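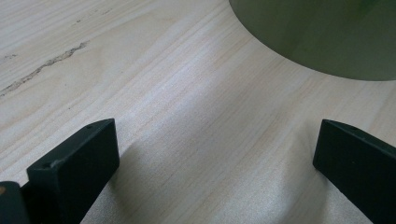
The fingers over the table at Sestero, with something round and green at the back.

I got to Sestero a little after lunch and the man I'd come to see was already on his knees, hunting for a screw. He's been building his hand-held gripper at the shared workshop since December, two evenings a week, and he calls it Zudico. "It was the name of a folder on my laptop," he told me. "Then it was too late to change it!"

The fingers are the part he's proudest of (and the part he complains about most). They're black blocks with little holes in them, and he's on version five. "Three was my favorite to look at," he said, "but it couldn't pick up an egg cup without twisting. Four I'd rather not discuss."

I asked if I could have a go, and it's heavier than I expected, all of it out front, so my wrist was grumbling within a minute. He laughed and said his does too. The next handle will be shorter, and he wants to move the motor back toward the palm.

What about the shiny table, doesn't the glare bother him? "I like working on it. If I only practiced on a nice dull mat I'd be fooling myself." He keeps a notebook of every grab he tries, and the last line when I looked was number 3219, with "slipped, my fault" next to it.

He's showing it at the workshop's open day on Sat 25 August, if the new handle is printed by then. He still hadn't found the screw when I left.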